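Clothing Sorters and Folders Wanted at Flindalier

Do you get a little too much satisfaction out of a straight stack of sweaters? Come work with us! Flindalier is a secondhand clothing shop with a busy back room, and we're adding 2 part-time sorters and folders to the team. The work is hands-on and steady, and every shift has something different in the bags.

We take in donated clothes and household linens by the bag, check them over, fold them, and get them onto the shelves out front. We sell to neighbors, to people setting up a first apartment, to parents whose kids have outgrown everything again. A shirt that's folded well and priced right usually finds somebody. We love that part.

What you'd be doing

Most of a shift is spent at the sorting tables. You'll open bags, pull things out one at a time, and decide where each piece goes: shelf, mending, washing, or rags. You'll check seams, cuffs, collars and pockets (we've found house keys, a recital program, and more cough drops than you'd believe). You'll match up sets that got separated and fold what's ready to go out.

Fabric matters a lot here, and you'll learn it by touch pretty fast. Knits are folded and never hung, because the shoulders stretch. Fleece goes in its own bin. Anything with metal on it, like a zipper pull or a snap, gets folded so the metal sits on the inside and can't snag the piece stacked on top.

Dark colors need extra patience. Navy and black look nearly the same down in the folds, so we open a piece all the way out under the lamp before it goes in a color stack. Soft, fuzzy knits also pick up lint from everything they touch, and they get a once-over with the roller before folding.

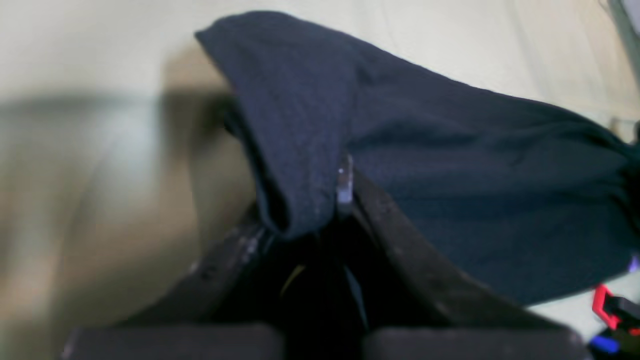
Hours and pay

Shifts are 4 hours long, mornings or afternoons, and you can work up to 4 of them a week. We post the schedule a month ahead and we're happy to work around classes, school pickup, or another job. Pay is by the hour, the same rate for everyone who starts, with a raise after your first 9 weeks. Training is paid from the first minute.

July is our heaviest month for donations, when people move and clean out closets, and extra shifts are available then if you want them. Nobody is required to take them.

Who we're looking for

You don't need shop experience. Several of our best folders had never worked retail before they came to us. We do need people who

can stand for a good part of a shift (stools are available, and we use them)
can lift a full donation bag onto a table, or ask for a hand with it
notice small things like a loose hem, a missing button, or one sleeve longer than the other
are comfortable around lint, dust and wool
like working beside other people, with the radio on low

If you can sew a little, tell us! The mending basket is always full, and we'd be glad to put you on it one shift a week. It's buttons and hems mostly — nothing fancy.

What it's like here

The back room is bright and a bit crowded. There's a coffee pot and a long-running argument about the right way to fold a fitted sheet. Staff get first pick from the day's shelf at half price, and most of us are wearing something that came through the door in a bag.

How to apply

Send a short note to Renata Leiva, shop manager, or leave one at the front counter. Tell us your name, how to reach you, which hours suit you, and something you've owned and worn for years. A resume is welcome but not required. Please get your note to us by 12/12/19.

We'll invite people in for a short chat and a half hour at the tables, so you can see whether you like it. That half hour is paid too. Wear comfortable shoes and something you don't mind getting lint on.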